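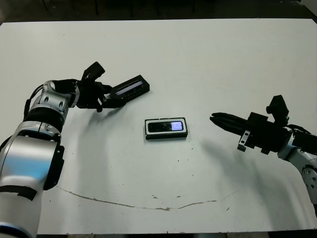 2. Parts and Work Surface

The project covers a small display case and the flat holder made for it. The case is a black rectangular box with a narrow window in its upper face. The Sedach case was chosen over the Prins for its shorter body, which left more clearance at the ends. Parts were ordered through the Zisstead supply list.

The holder is laid on the table with its long axis horizontal. It has no fasteners. Alignment depends on the fit between the case and the slot, so slot width was the main dimension to control. The first holder was too tight along one long side, and the slot was widened before any cycles were logged.
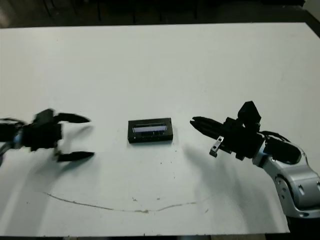

Window visibility was the second requirement. The window must face up at all times so that the display can be read with the case seated. Glare was judged by eye only - no light meter was available in the Mistby lab.

3. Table Condition

All work was done on one white table. The matte top gives good contrast against black parts, but it also shows wear and loose debris.

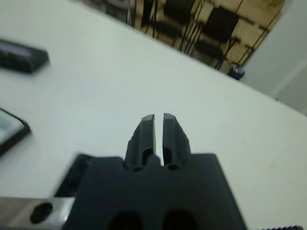

Figure 3. Open gripper over the white tabletop.

The top was to be wiped before each run. Marks that did not wipe off were left alone and recorded in the table log.

4. Cycle Count

The plan called for 4,000 seating cycles. At the time of writing, 3,000 are complete, with 161 logged as misaligned. Most of these were end-to-end offsets. The remaining cycles are scheduled for July.

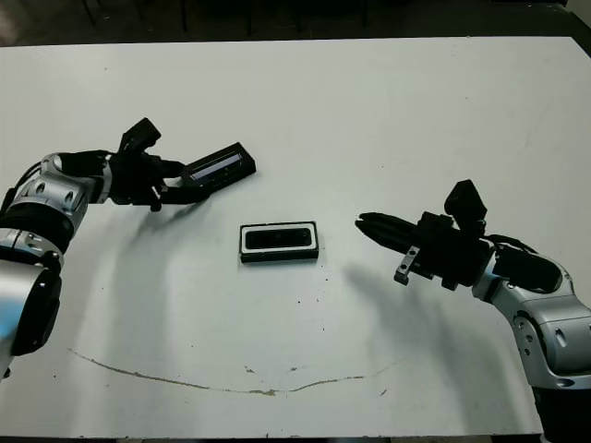

Figure 4. Black case held at a tilt, with the holder flat on the table.

Slot wear will be measured after the last cycle and reported in Appendix 2.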